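Betreff: Re: [Drimberg-Stricken] Garn für die Weste

Hallo zusammen,

am Morgen schrieb jemand aus der Liste:
> Reicht das Truvberg für eine Weste in Größe M?
> Und welche Nadeln nehmt ihr dafür?

ich habe diese Weste im Juli gestrickt und dafür bis zu 11 Knäuel gebraucht. Für das Bündchen nahm ich kleinere Nadeln.

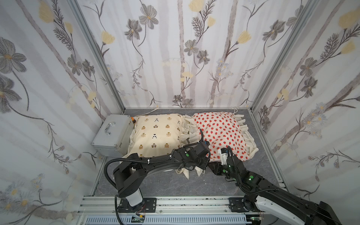 1. Maschenprobe: bitte vorher waschen – meine wurde danach breiter.

2. Armausschnitt: in jeder zweiten Reihe abnehmen, insgesamt acht Maschen pro Seite.

Die Knopfleiste habe ich noch nicht fertig.

Viele Grüße aus Drimberg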